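The Last Repair Counter in Clurdale

The sign over the door on Mulligan Street still says Shoes Keys Watches, although the watches stopped being part of it a long time ago. Inside there is a counter, a bench, a wall of key blanks and a rack of paper tags on nails. If you leave a pair of boots, you get half a tag. The other half goes on the boots. Lose your half and you have to describe the boots, and people are surprised at how badly they do this.

Clurdale used to have several counters like it. There was a man who fixed lamps and toasters behind the hardware store, a woman who rewove holes in suits, and a vacuum cleaner shop that took in sewing machines on the side. The shoe counter is the one that lasted, and over the years it has picked up the work the others left behind. On the shelf the week I visited were a leather handbag with a torn strap, a canvas tent bag with a dead zipper, a set of kitchen knives, an accordion strap and a lot of shoes.

I grew up two towns over, in Prillitz, where my father took everything to be fixed. He had one good pair of shoes, and they had been resoled so often that the uppers had turned the color of a saddle. I own more shoes than he did and have had exactly one pair repaired. I went to Clurdale to find out what had happened to the habit.

The prices are one answer. A half sole and heel costs more than many people paid for the shoes. The counter doesn't argue with this. If a customer brings in a shoe with a molded plastic bottom, the owner turns it over, presses his thumb into the arch and hands it back. There is nothing to stitch to. He keeps a small saw-cut section of a cheap shoe under the counter to show people what is inside, mostly foam and a piece of cardboard. Some customers are annoyed, as if he had made the shoe.

The shoes worth repairing have a welt, a strip of leather that runs around the edge and holds the upper and the sole together. When the sole wears through, you cut the stitches, pull it off and put on another. The machine that sews the new one is older than the building's plumbing. It weighs 800 pounds, it was made by a company that no longer exists, and it sits on its own slab. Parts come from other machines of the same kind when a shop closes. A back closet holds a coffee can of needles that should last longer than the business.

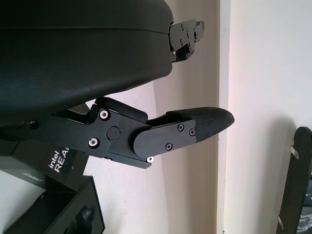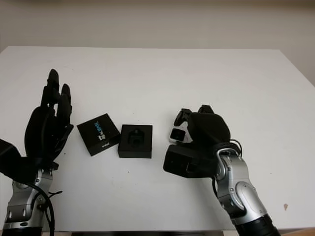
CLURDALE – March 6, 2024

The morning starts with pickups. People come in before work, hand over their half of the tag and pay in cash more often than they do anywhere else on the street. A nurse collected a pair of clogs with new rubber. A man in a suit tried on his shoes standing at the counter, walked to the door and back, and bought a tin of polish he probably didn't need. Two sisters came for a suitcase with a new handle and stayed to ask about a coat.

Then it goes quiet, and the real work gets done. Taking a shoe apart is slower than putting it back together. Old glue has to be scraped off, the cork filling under the foot dug out and packed again. The heel comes off in layers, each one nailed to the next. You can read a walk from it – most people wear down the outside back corner, and a few grind through the inside and have the knees to match. The owner can tell which of his regulars have changed jobs. Waiters wear out the ball of the foot. Drivers wear out the back of the right heel, where it rests on the floor mat.

He learned the trade from an uncle and has not taught it to anyone. A technical school in Groltero ran a course for a while, one evening a week, and then dropped it. The students liked it, he told me, but most were there to make a belt. One did stay with it and now works out of a garage, doing climbing shoes by mail. She sends him the dress shoes she gets, and he sends her the climbing shoes.

That trade by mail may be where repair is headed. It suits people who own one expensive thing and are willing to wait for it. It does less for someone whose only work boots have split, who needs them back tomorrow and can't put them in a box. For that you need a counter, and the counter has to be near where people already go. The one on Mulligan is next to the bus stop and across from the post office, and the owner thinks this matters more than anything he does at the bench.

The rent went up in July. He answered it by cutting more keys, a job he finds dull and which takes him less time than it takes to find the change. A key pays better per minute than a sole. If he did only keys, he could close at noon. He has thought about it, and he has also thought about the rack of tags. The numbers on them are printed in a run and then start over. The last pair taken in on the day I was there got number 851.

It was a pair of brown lace-ups, welted, with the soles worn to a hole you could put a quarter through. The customer asked whether they were worth saving. The owner bent one back and forth, looked along the seam and said they had another ten years in them, maybe more with shoe trees. They would take roughly 2 weeks and cost a little over $100. She thought about it for a while with her hand on the counter. Then she took her half of the tag, put it in the back of her phone case and asked if he could do anything about a zipper.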